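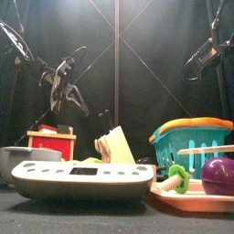 Posted by Vanusness, Sunday, 4 replies

How to sell a lot of children's toys without spending all my evenings on it?

Hello everybody. We are moving to a smaller flat in October and I must reduce the toys. I made a list and there are 147 pieces, from the play kitchen things to puzzles and dolls' clothes. I would like to get a little money for them, but I don't want to write 147 adverts. Is it better to sell in bundles or one by one? And which price is normal for used toys? In my country we only give them to cousins, so I have no experience with this.

Jultine
Sell in bundles. One by one is only good for big or known things.

Tzavaras
I did this last year, so I will tell you how it went for me. I divided everything by theme and made 21 bundles, and nearly 1,000 people looked at the adverts in the first month. The kitchen bundle went first. I asked one third of the shop price, and for things with scratches one quarter.
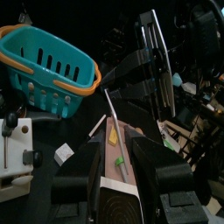 Small pieces are the biggest problem, as buyers will always ask if the set is complete. I put each set in its own container and sold the container together with it. A plastic basket with two handles, like the teal one with orange handles, is good for this, and the buyer can carry it home directly. Write the missing pieces in the advert, also when it is only a spoon. I forgot it one time and had to give back the money.

Please wash everything before you take the photos, and say if you have a pet or a smoker at home.

Kisuvance
Try the school fair, they take everything. Ours was on a Sunday but I don't know about your town.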